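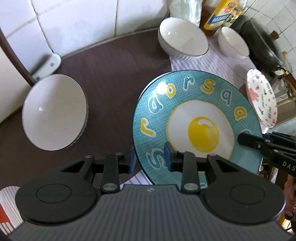

Painted plate on a kitchen worktop, with a fried egg in the middle and letters round the rim.

How to test a second-hand plate before you eat off it

Every flea market stall has a bright painted plate, and every seller will tell you it's "perfectly safe". I'd want more than that. Paint and glaze on old or unmarked crockery can contain lead, and a cheerful pattern proves nothing either way.

What you need
White vinegar
Cotton wool
A torch
A home lead swab, if you must (see step 4)

1. Turn it over. Look for a maker's mark and the words "food safe" or "for decoration only". The second I believe. The first I treat as a claim, because anyone can print it.

2. Wash it in warm soapy water and dry it. Shine the torch across the surface from the side. Fine cracks, chips or dull patches mean the glaze has started to go, and I stop there.

3. Run a fingertip over the pattern. If you can feel the edge of the paint, it may be sitting on top of the glaze. Leave cotton wool soaked in vinegar on one coloured patch overnight. Colour on the cotton is a fail. Clean cotton is only the absence of bad news, as lead needn't come with colour.

4. Swabs. Waltraud Zaugg swears by them. I don't. The two I tried on the same saucer gave different answers, and the leaflet for one admitted it could miss small amounts. Only a lab test will settle it, and it will probably cost more than the plate.

If you're still unsure
Hang it on the wall, or stand a plant pot on it. Don't use it for tomatoes, lemon, vinegar or anything hot, and don't give it to a child. "We ate off it for years" is not a test.

As for the stall at Drisberg that sells "certified" plates, I asked to see the certificate. It was for the table.

Updated 29 July 2020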